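Notes from the grip kit review, Farport workshop, April

Present: Sun-ja Pyo (chair), Ewurabena Adjei (minutes), the bench team. Kasdale joined by phone for item 3.

**1. Where we are with the trial**

Sun-ja opened by saying how pleased she is with the Sirkitz hand-held grip kit so far. We have two kits on loan and everyone on the bench team has now had a turn. The idea is simple: a person carries the gripper, does an ordinary job with it, and the recording is used later to teach an arm the same job. The target is 300 usable recordings before we decide whether to buy.

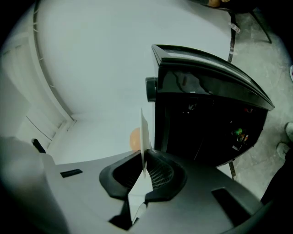

Thin and flat items took up most of the talk, as these are what our own customers keep asking for. Ewurabena is very keen on this part of the kit. She pointed out how upright a sheet of paper or card can stand in the opening, with its narrow edge facing forward, and said she would love to see an arm do the same! Sun-ja agreed but wants more variety: envelopes, thin card, a folded leaflet. We also talked about shiny black surfaces like the curved top of the appliance, and whether reflections will cause trouble in training. Question to go to Kasdale.

**2. Comfort and handling**

General feeling is very good. The grip is easy to learn and new people were happy with it after a few goes. Two points to pass on:

- The body is bulky for smaller hands. A second handle size would be welcome.
- Sessions of 60 minutes are too long for the wrist. Agreed to stop at half that and swap over.

**3. Call with Kasdale (supplier)**

Kasdale confirmed that spare rubber parts are included for the length of the loan, and that a clip-on wrist support is on the way. They had no firm answer on reflections and will ask their technical people. Sun-ja asked whether recordings from both kits can be mixed in one training set. They can, provided each kit has been through the set-up check that morning.

**4. Food and table tasks**

These are the ones people enjoy most, and they also draw a crowd. Sun-ja would like plates and soft food to be a proper part of the trial, with the same task repeated by different people so that we get a good spread of styles.

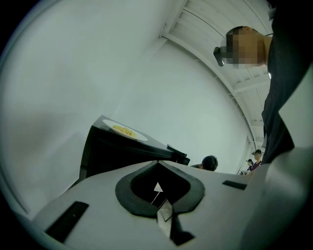

Ewurabena suggested writing each task on a card first so that everyone begins from the same layout - agreed, and she will draft 4 to start with. There was a longer chat about whether to keep the untidy attempts. Sun-ja is all for keeping them, marked as such, and the bench team came round to this.

**5. Actions**

- Ewurabena: draft the task cards and send them round.
- Sun-ja: chase Kasdale on reflections and the second handle size.
- Bench team: set-up check on both kits every morning, noted in the log.

Next meeting once the task cards have been tried. Same room, 2 pm.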